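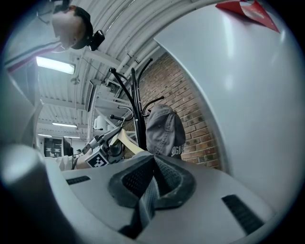

3. Primer arranque del deshumidificador Maditz

Vale, ya lo tienes desembalado y con las ruedas puestas. Yo el mío lo dejé de pie 7 horas antes de enchufarlo y te recomiendo lo mismo, sobre todo si ha viajado tumbado en el coche.

1. Saca el depósito tirando recto hacia ti (el mío iba durísimo la primera vez) y quita la cinta del flotador.
2. Vuelve a meterlo hasta que haga clic. Sin clic no arranca, y te lo digo yo, que perdí una tarde entera con eso.
3. Enchúfalo directo a la pared, nada de regletas.
4. Pulsa el botón de encendido y pon la humedad en 60.
5. Cierra puertas y ventanas y déjalo trabajar toda la noche.

Nota: si usas la manguera Skinico para el desagüe continuo, ponla siempre cuesta abajo. En mi trastero le hice una curvita hacia arriba y por la mañana tenía un charco precioso.

¡Ojo! Desenchufa antes de tocar el filtro. Y no tapes la rejilla de arriba con ropa, por mucho que apetezca secar calcetines ahí.

El filtro lo lavo con agua tibia y lo pongo otra vez cuando está bien seco.

377 veces compartido · 7 comentarios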